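Wenura Residents' Laundry and Lounge Group
Minutes, 9/29/19

We got going late – my fault, I had the agenda at home. December minutes from last year were finally approved.

First up was the laundry sitting on the sofa. We'd all like the lounge to be a place to sit, so clothes go in the basket, and that includes the red sports jersey!
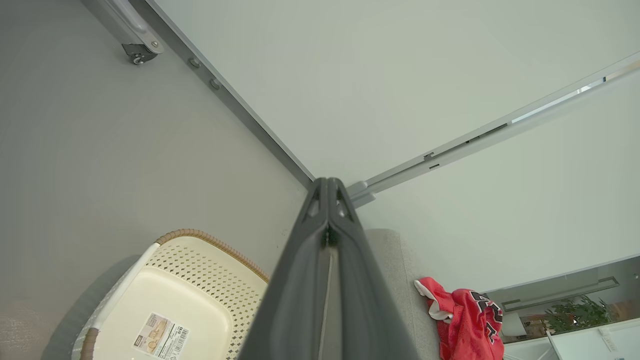
One member asked whether clean clothes could stay on the sofa while they're being folded. We said yes, as long as the folding gets finished the same evening.

Next, the basket itself. I like the white one with the brown rim (it's got handles, and the holes in the sides let things air), so I proposed we stick with that kind. Agreed. The sticker can come off the inside.

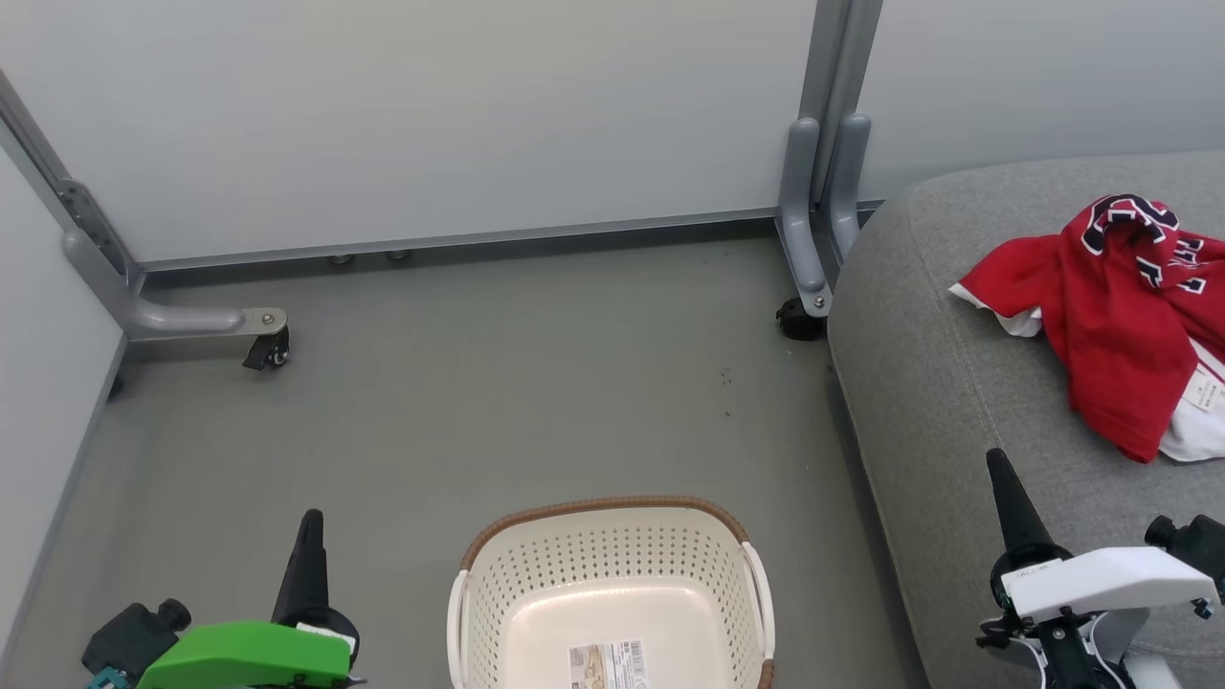 We talked for ages about where the basket should live. By the sofa won, with the floor along the wall panel kept clear for sweeping. I'd wanted it out in the hall, but I was outvoted.

Then we came to the gray metal frame by the wall. Pivton quoted $186 to look over the screws and feet, and Ruddock wanted $431 for the same visit plus

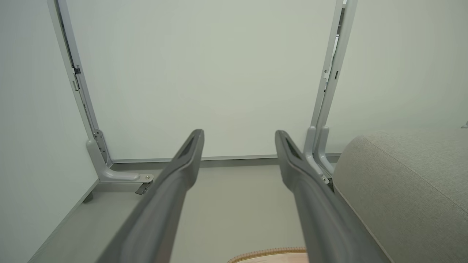 a second one in December, and that seemed like a lot to me. We're going with Pivton. I'll call them this week.

Last item was cleaning the sofa fabric and the floor next to it. Bastance can do both for $12 a month. 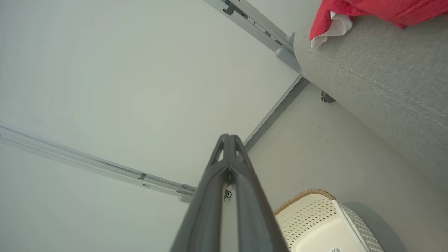

Could they do the floor first and the sofa the month after, another member wondered. I'll ask when I book.

Balance is $819 before any of this gets paid. Closed at nine.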